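Blog About Archive Recipes (sort of) Contact

Blog > Life > The apartment saga

June 3, 2025

Ok quick one, kettle's on, boxes everywhere. We signed. We have keys. Chisholm, second floor, corner of a street I still can't spell.

So. The rent. 2075 a month, which I said out loud to Nurhan on the phone and she went quiet for a bit. The place before it was 2657 and had a smell. The one before that, 3690, and I only went to see it because Nazareno swore the listing was a typo. It wasn't a typo. Nice windows though.

Eleven viewings if you're keeping score. I kept a notebook for the first four and then stopped writing anything down except parking and water pressure. Turn on the shower AND the kitchen tap. Do it at every place. People look at you funny, fine.

Things I forgot, in no order:

Renters insurance. Did it on my phone in the hallway.

The elevator has to be booked. Two hour slot. We did not book it. Stairs.

Mail forwarding takes longer then you think, start it early. I'm still waiting on a package that went to the old place, and Sevim is keeping an eye out for it (thank you Sevim, I owe you dinner, a real one with plates).

Curtains. There are none. I've been getting up at five with the sun like a farmer.

The big fight was the couch. I wanted to sell it, Yeshi wanted to keep it, it didn't fit through the door, we took the legs off, it still didn't fit, then it did. Don't ask me what changed. There's a mark on the paint now and I'm going to be thinking about that deposit until we leave.

Next job is shelves. I want black on the wall with hardly anything on it. Yeshi says that'll last until the first grocery run. Probably. We own nine mugs and a fondue set.
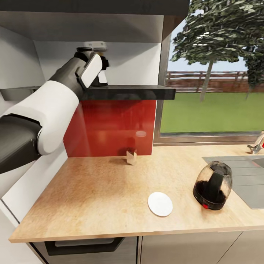 Black shelf under a dark gray cabinet. Want.

Haven't measured yet. Tape measure is in a box marked "misc", so are most things. Mabye this weekend.

Also the neighbors. Met one, Jaqueline, in the laundry room, she told me which dryer eats quarters (the left one). Already my favorite person in the building.

Still to do: internet, change of address at the bank, find the can opener, call my mom back. Internet guy comes between eight and four, so there goes tomorrow. Ok kettle. More when I find my charger.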